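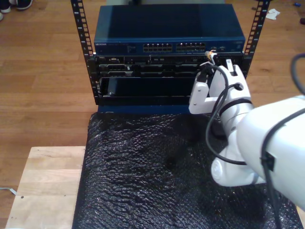 Elogio do cabo com nome

11 de outubro de 2019 - por um assinante da Utix

Há quem julgue uma casa pela cozinha. Eu peço para ver o rack. Um switch em cima, um servidor logo por baixo, um espaço vago à espera de melhores dias, e já sei com que tipo de pessoa estou a lidar. O espaço vago é o que mais me comove. É a gaveta dos talheres de peixe da informática: guarda-se para uma ocasião que o orçamento vai adiando.

Em julho passei uma tarde na sala técnica da Marar à procura de um cabo. Havia mais de 2.000 metros deles, todos pretos, e um único com etiqueta, que dizia "provisório". Estava lá desde a mudança de instalações, 10 anos antes.

Defendo, portanto, a cor. Uma ponta amarela ou laranja num cabo de rede vale por um manual inteiro, e custa o mesmo que a preta. Os puristas respondem que um rack não é uma árvore de Natal. Pois não - a árvore de Natal desmonta-se em janeiro.
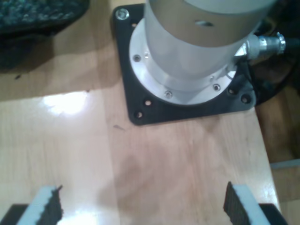 Defendo também o parafuso, que anda muito desprezado. Vivemos na época da abraçadeira de plástico e da fita-cola de dupla face, e depois admiramo-nos quando as coisas passeiam pela mesa. O que é para ficar aparafusa-se à madeira, mesmo que doa. Na Grurkon preferiram poupar o verniz e hoje têm o tampo impecável e dois equipamentos no chão.

Quanto ao cabo provisório da Marar, deixei-o onde estava. Desliguei-o por um momento e o telefone tocou logo.

Contacto: redação do boletim Prirkutano | © 2019 Prirkutano | Voltar ao topo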